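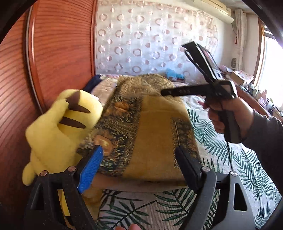
Lolness发布《手持夹爪居家采集操作规范》第二版,三月起免费下载

大家好,我是Denise Stockdale,在Lolness负责采集规范这一块。按惯例新闻稿应该写得端正一点,但同事说我一端正就没人看得下去,那我就照平时说话的样子写了。

先说正事:我们的《手持夹爪居家采集操作规范》第二版定稿了,三月上线,谁都可以拿去用,改成自己团队的版本也行,注明出处就好。第一版是我和Eduardo Amaral两个人关在会议室里写的,写得挺自信,结果发出去以后收到137条意见(真的,一条一条都读了!),有夸的,更多是来挑毛病的。第二版基本上就是跟着这些意见改出来的。

改得最多的是双手操作那一章。原来我们只写了一句“双手应协调配合”,现在想想等于没写。新版把它拆开讲:哪只手先动,另一只手停在什么位置,夹住东西以后等多久再移动,换手的时候两只夹爪怎么避免磕碰。毛绒玩具、衣物、靠垫这类软东西单独成节,重点是夹到刚好拿稳就行,别一路捏到底。捏得太狠,数据里全是变形的布料,后面训练的人要骂人的。

第二块是家里的隐私。采集是在别人的卧室、厨房里做的,这件事我一直觉得怎么小心都不过分。新版要求开工前和住户一起把房间走一遍,信件、证件、药盒、家庭照片、亮着的屏幕,该收的收,该关的关。住户可以随时喊停,不需要讲理由,已经录下的片段也可以要求删除。知情同意书我们重写了,从四页压到一页,字号也放大了。Zulmira Mota拿去给她那边的住户试读,回来跟我说:“这次终于没有人问我第三条是什么意思了。”我高兴了一整天。

第三块是给采集员自己的。举着两只夹爪干活,手腕很容易累,这一点做过的人都懂。新版规定连续操作满20分钟必须放下来歇一歇,一天的有效录制不超过80段。有合作方嫌少,我理解,可是累了以后动作会发飘,录得再多也是返工。另外每次开工前要检查指垫有没有松,连杆上的螺丝有没有退,线缆有没有绕到手柄或者脚边。检查表就一页,打印出来贴墙上最省事。

正式定稿以前,我们请Lamness和Tonach的采集团队各自按新规范跑了一轮,加起来录了294段。Tonach的Aigars Kazlauskienė是这次最较真的审稿人,他把命名规则那一节退回来三次。他的原话是:“规范要让第一天上班的人看得懂,老手看不看得懂不重要。”这句话我抄在白板上了,到现在还没擦。

也有没解决的问题,先交代一下。宠物突然跑进来怎么处理,大家吵了很久,目前只写了“暂停,等宠物离开后重录”,猫主人们表示过于乐观。反光的物品和透明容器这一章也还薄,打算放到下一版。Edivaldo Lacerda已经在收集这方面的例子,手头有经验的朋友请务必找他聊聊!

规范全文、检查表和同意书模板三月在Lolness网站同步开放,目前是中文和英文两种版本,葡萄牙语版正在译。已经在用第一版的团队不用慌,旧的记录格式继续有效,附录里有一张新旧条目对照表,照着改就可以。

上线当月还会办一场线上答疑,下午三点开始,我和Eduardo都在,Lashari的几位工程师也会来讲讲他们怎么做片段质检。想参加的在网站上登记,问题可以提前写好发过来,写得越刁钻越好。

媒体联系:Denise Stockdale,Lolness规范与合作组,请通过网站“媒体”页面留言。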